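Skastach Play Kitchen Food Set, reviewed
Posted February 14, 2025

We bought this set in January to replace a box of mismatched play food that had lost most of its lids and halves. It's sold under the Skastach name and came from Quaye, packed in one carton with paper between the dishes. Delivery took six days.

The dishes are the best part. The oval green basket has small holes across the bottom, so it works as a colander, and it's big enough to hold most of the fruit at once. The round bowl is smaller and matches it. The plate is a grayish lavender and doesn't go with either, but it stacks fine. 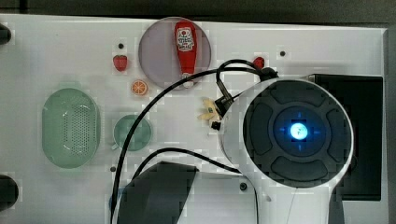
Ketchup on the plate, with the green basket and bowl at left.

The ketchup bottle is red with a white label and a little tomato on it. It doesn't open. My son would have liked it to, and I was glad. The label has stayed on through 10 wipe-downs with a damp cloth.

The banana gets the most use. Its peel is split into separate flaps that spread out around the fruit, and there's a small blue sticker on one of them.

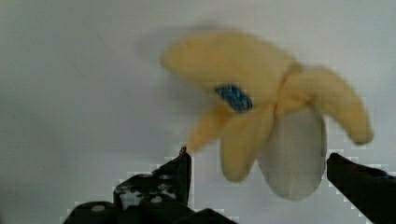
I expected the sticker to come off the first day. It's still there. The strawberries are small, so check the age guidance if you have a toddler who chews things. The orange slice is small too and has already spent a week under the couch.

We also looked at the Medska set, which had more food but no colander.
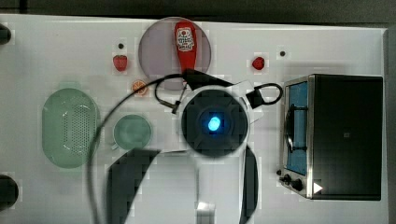
Storage is up to you, as the carton isn't sturdy enough to keep. Ours goes in a Drunberg bin under the table.

Rating: 5 out of 6. I took one off for the lack of a second plate.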